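Prüfliste Handgreifer, Vergleich Arnenis gegen Brolleck
Stand: 2026-09-16
Geprüft von: Renata Bielecka

Bitte vor jeder Aufnahmereihe abarbeiten. »War gestern noch gut« gilt nicht als Eintrag.

1. Finger und weiche Auflagen
Festen Sitz von Hand prüfen, beide Seiten.
Ergebnis: in Ordnung.
Kommentar: Arnenis liefert Schrauben für Leute mit sehr kleinen Händen und sehr viel Zeit. Auflagen nach 2.000 Griffen tauschen, wir stehen bei 1.785.

2. Marker an den Fingern
Sauber, plan aufliegend, bei ganz geöffnetem Greifer von der Kamera erkannt.
Ergebnis: in Ordnung.
Kommentar: Fettfinger zählen als Beschädigung. Wer Toast isst, wischt vorher die Hände ab.

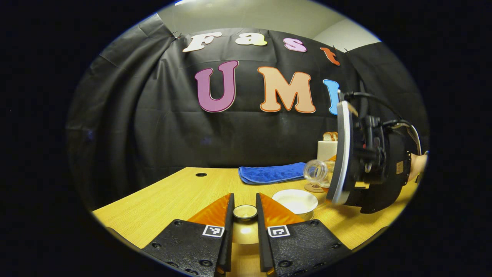 3. Kabel am Greifer
Schlaufe frei, kein Zug am Stecker bei vollem Kippwinkel.
Ergebnis: mit Auflage.
Kommentar: Beim Gießen dreht man das Handgelenk weiter, als der Entwickler der Zugentlastung es je getan hat. Schlaufe vor der nächsten Reihe neu legen. Skernside hat Ersatz für Oktober zugesagt — den Oktober welchen Jahres, frage ich noch nach.

4. Flüssigkeiten
Füllmenge klein halten, Tuch in Reichweite, Elektronik nie unter der Flaschenöffnung.
Ergebnis: in Ordnung.
Kommentar: Das blaue Tuch gehört zum Versuchsaufbau und bleibt auf dem Tisch. Es ist kein Geschirrtuch, auch wenn es so aussieht und in der Küche immer eines fehlt.

5. Zwei Greifer auf einem Tisch
Laufwege absprechen, wer gießt, hat Vorfahrt.
Ergebnis: in Ordnung.
Kommentar: Klingt albern, bis sich zwei Finger ineinander verhaken. Brolleck trägt seitlich breiter auf und verliert solche Begegnungen seltener.

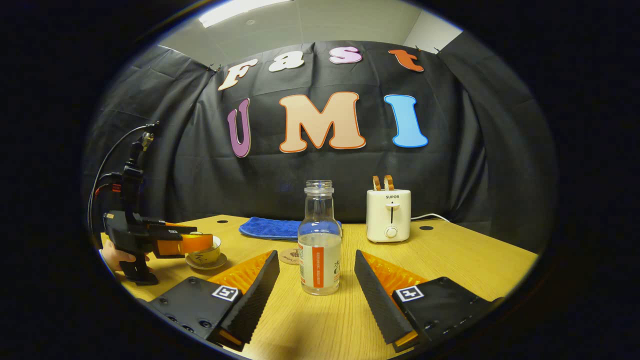

6. Greifkraft bei Porzellan und Glas
Erst leer schließen, dann an der Tasse, dann an der Flasche. Nicht umgekehrt.
Ergebnis: Arnenis in Ordnung, Brolleck mit Auflage.
Kommentar: Brolleck hält Glas tadellos und Tassen mit einer Inbrunst, die mir Sorgen macht. Von 30 Probegriffen an der Tasse waren 21 brauchbar, beim Rest rutschte sie auf der Untertasse weg. Anschlag am Abzug nachstellen.

7. Toaster
Stecker ziehen, bevor jemand mit dem Greifer in Schlitznähe arbeitet. Netzkabel hinten entlangführen.
Ergebnis: offen.
Kommentar: Das Brot darf bleiben. Ein Schild »Netz getrennt« ist bestellt, seit wann, steht in der Liste vom letzten Mal.

8. Steuerung und Aufzeichnung
Arthur starten, Zeitstempel beider Kameras vergleichen, Probeaufnahme ansehen.
Ergebnis: in Ordnung, beim zweiten Versuch.
Kommentar: Arthur meldet »bereit«, sobald er Strom hat. Das ist optimistisch — bitte trotzdem die Probeaufnahme öffnen.

Freigabe: Arnenis nach Erledigung von Punkt 3, Brolleck erst nach Punkt 3 und 6. Punkt 7 zeichne ich selbst ab.

R. Bielecka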